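Elsie Rudd
Sun 4 February
Print | E-mail

Some notes on collecting demonstrations for the two-arm cup task at Bevamcombe. Mostly for the people at Nyanda who asked how we split the episodes.

The task string is "move the orange cup with the arms." That is deliberately thin. The finer label (which arm grasps, whether there is a handover) goes in a separate field, filled in after the episode by whoever did not drive it.

Total as of Friday: 3573 episodes recorded, 2179 kept. The rest failed review. Most common reject is a stall longer than 3 seconds with both arms still. The policy learns the stall very well.

Clear cups stay toward the back and the right side as clutter. Target is the amber one. Clear plastic is hard for the depth estimate, and we wanted it in view from the first day -- adding it late meant relabeling last time.

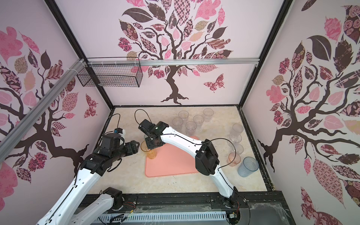 Start poses are drawn from a list of 22, and the operator does not get to pick. When people pick, they pick the pose that makes the grasp easy, and the spread of the data collapses without anyone noticing until evaluation.

Şengül Dursun wrote the sampler. It also sets which arm goes first. Before that we had a strong right-arm bias. A policy trained on that set would wait for the right arm even when the cup was nearer the left.

On the wallpaper: it stays. Patterned walls give the vision encoder something to overfit to, so we hold out episodes with other backgrounds and compare. The drop between the two is a number I want to see every week.

Two-arm episodes are slower to record than single-arm ones. The grippers have to work close together over the mat, and operators get cautious there. You can see it in the joint velocities. We don't trim it. We did trim it once, in April, and the replayed actions no longer lined up with the video. 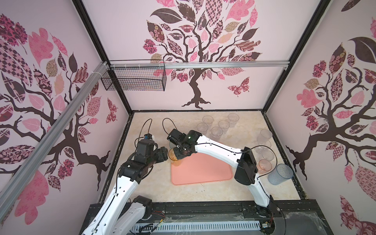

Right gripper holding the orange cup over the corner of the mat, left gripper close by.

Review rule for a grasp: the cup has to be held upright and clear of the surface before the operator marks it. Touching the rim does not count. Nudging it into the gripper with the other arm counts, but gets its own tag.

File layout follows Soltarum, with one change. Gripper commands and measured gripper positions are stored separately. With a thin plastic cup the two differ for most of the hold, and that gap is the closest thing we have to a force signal.

Next set is the same cups with the mat moved. Şengül has the new pose list. Lirmont gets a copy of the kept episodes once the second reviewer has been through them.

Print | E-mail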